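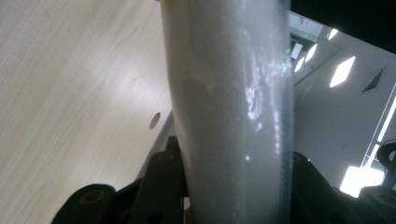

Page last changed: Monday, 4:12 pm

Home | Kitchen | Storage | Ask | Log in

Refilling a jar from a spout pouch

I have a glass jar with a clear lid and I top it up from a stand-up pouch with a spout cap. Half of it ends up on the table. Is there a better way, or should I just keep it in the pouch?
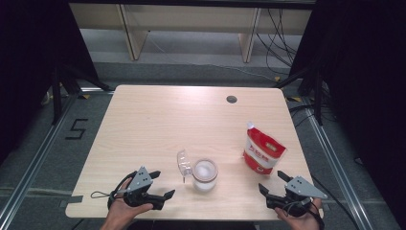
The pouch is hard to store once it gets low, so I would like to stay with the jar.

Posted by Trostorau57

Print this | E-mail this

stavetti
Put the jar on a tray. Tip the pouch slowly and keep the spout inside the rim. Don't fill past the shoulder. Wash and dry the jar before each refill.

clekari_2
Funnel.

caprau570
I cut the pouch at the corner and throw the cap away. Works if you empty it in one go.

We use cookies. OK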